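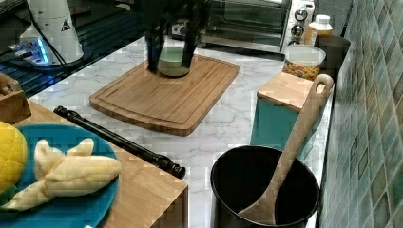
Backstage and Runway Safety Checklist, with Comments
Venue: Foulkes Hall, main floor and lower dressing area
Show: Kasaleo menswear
Inspected 16 November 2024 by Pin-yu Chiang
Received for the production office by Tsz-kin Hsiao

Marks used: OK, FIX (before doors), WATCH (check again during the show)

1. Runway

1.1 Deck panels level and locked – FIX
Two panels near the turn rock underfoot. Derkness supplied the deck and their crew has the right shims. Do not pack the gap with cardboard, as was done in September.

1.2 Surface grip – OK
Walked the full length in leather soles and in the rubber boots from looks 12 to 18. The matte coating holds. No wax or spray polish after this point.

1.3 Edge marking – OK
White tape on both sides, visible from the step with house lights down.

1.4 Steps and handrail – FIX
Left rail is loose at the bottom bracket. Needs a longer bolt.

2. Seating and exits

2.1 Seat count against permit – OK
Permit allows 246 seated. The plan shows 246, with no standing places. Press asked for an extra bench by the photo riser and was told no.

2.2 Aisle width – WATCH
Side aisles measure 40 inches with the benches in position. Benches are not fixed and guests push them back. Ushers to check before the second seating.

2.3 Exit doors – FIX
North and east doors open freely. The west door opens but a garment rail was parked across it on the corridor side. Moved during the inspection. Needs a floor sign so it stays clear.

2.4 Exit signs lit – OK

3. Lighting and power

3.1 Overhead fixtures with safety cables – OK
All 34 fixtures checked from the lift. Tags are on and readable.

3.2 Cable runs – FIX
Covered across the main aisle. Not covered between the sound desk and the wall. One more length of ramp will do it.

3.3 Steamers and irons – WATCH
Almost 40 feet of extension cord in use in the dressing area, some of it plugged end to end. Split the steamers between the two wall circuits. One person to switch everything off at the five-minute call – Hsiao to name that person on the call sheet.

4. Dressing area

4.1 Rails – OK
Wheels locked, heavy coats spread across three rails. The shearling pieces had been on one rail and it was bowing.

4.2 Pins, blades and scissors – FIX
Loose pins on the carpet by the fitting mirror. Models are barefoot here. Sweep with the magnet bar before the first change and again after it.

4.3 Aerosols – OK
Hair team is spraying in the side room only, with the vent running.

4.4 First aid kit – FIX
Kit is present. Burn dressings and small bandages are used up.

5. Staff and briefing

5.1 Fire briefing given to dressers – FIX
Day crew done. The evening dressers from Prarkholm have not had it. Ten minutes at call time is enough.

5.2 Radio check – OK
Channel 2 is for safety only. Keep music cues off it.

Doors stay closed until every FIX line is initialed. Return the initialed copy to the production office.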